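Soup season, and why I've gone back to dried beans

It's December, which in our valley means dark by half past four and the woodstove going from breakfast on, and I have been cooking beans like it's my job. Dried ones! I grew up on tins and had no complaint with tins, but last winter I bought a sack of borlotti from Grendetti, the little import shop down by the ferry dock, mostly for the colour of them, and I haven't been able to stop since.

The colour goes when you cook them, by the way. They go in cream and splashed with crimson and they come out a plain soft brown. I was heartbroken the first time. Then I tasted the broth and got over it pretty quickly.

I should say how I do it, as a few of you asked after the chowder post. I soak mine overnight with a good spoonful of salt in the water. Yes, salt. My grandmother would have had a fit, she swore it made them tough, but I've done it both ways and the salted ones have better skins and taste of something all the way through. In the morning they get drained and go into the big pot with fresh water, half an onion, a bay leaf, a whole head of garlic with the top sliced off, and more olive oil than feels decent. I bring them up to a proper boil and keep them there for ten minutes, then turn it right down until there's just a lazy bubble now and again. Then I go and do something else. An hour and a half, sometimes two. Old beans take longer and you can't tell they're old by looking, so start early and have some cheese in the house.

The thing I love most is that one pot turns into a whole week. First night it's just beans in their broth with toast. Then they get mashed on the stovetop with rosemary, or tossed through short pasta with the last of the kale, and whatever is left goes into soup. I froze seven tubs of broth last month and felt like the richest person in the district. 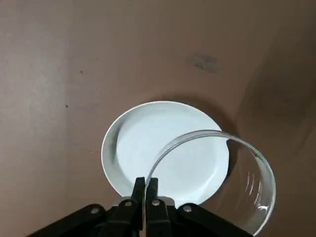
A plain white plate suits beans best, I think.

Now, varieties. Borlotti are still my favourite, but I've been working my way along the shelf and I have opinions. Cannellini are lovely and creamy and fall apart if you so much as look at them, so I save those for mashing. Chickpeas want longer than any packet says. The big flat white ones, sold at Grendetti under the Vass label, are a bit of a project (they need a very gentle simmer or they shed their skins all over the place) but baked afterwards with tomato and a heap of dill they are just glorious. I made them for my sister's birthday and there was actual plate scraping.

The one I can't get on with is the black-eyed pea. I've tried! They taste a bit like a garden shed to me. If you've got a recipe that will change my mind, please put it in the comments, I mean it.

I also want to put in a word for growing your own, even if it's only a small row. I had 58 plants up the back fence this summer, a climbing bean called Guletti that I got at the seed swap in Estis, and I let the pods hang until they rattled. Shelling them was the best evening of the whole autumn, the radio on and a bowl in my lap and beans pinging off under the couch. I'm still finding them when I sweep. For all that, I ended up with a jar and a half, so it isn't going to feed anyone through to spring, but I've kept a handful back to plant and I've already been eyeing up the side of the garage for more strings.

Next up is a baked bean with maple and mustard, done low in the oven overnight. My first go was far too sweet and a bit gluey at the edges. I'm going to cut the maple by half and try it again with a smaller pot, and I'll post the recipe once I've got one I'd happily serve to company.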